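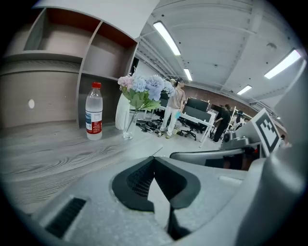
How much water should a vase of artificial stems hold?

None, in most cases. Wire cores rust and fabric petals wick moisture, so the stems stand in a dry vase and the weight is supplied another way.

Home | Course outline | Handouts | Readings | Contact
May — Skedari course office

Handout 9: Tabletop objects in shared workrooms

Vases. A tall vessel on a narrow foot tips easily when a sleeve catches the rim. The Gullance method adds 200 g of washed glass gravel before the stems go in. Clear glass shows the ballast and the stem ends, so trim the ends evenly. An opaque ceramic vase hides both and can take sand. Place the taller vessel behind the shorter one — seen from the usual seat, neither should block the other.

Bottles. Drinking water is kept on the table only in bottles with a screw cap, closed between uses. A 500 ml bottle is the upper limit for this course. The label stays on. Unlabeled bottles go to the sink at the end of the session.

Open cubbies. Assign one class of object to each cubby. Upper cubbies take light items; glass goes no higher than elbow level. Leave 3 cm of clearance at the sides for the hand.

Cleaning. Dust artificial petals with a soft dry brush, working from the center outward. Wipe wood-grain tops along the grain.

For next session: read the Piveck notes on ballast and bring the Chung worksheet, part 3 completed.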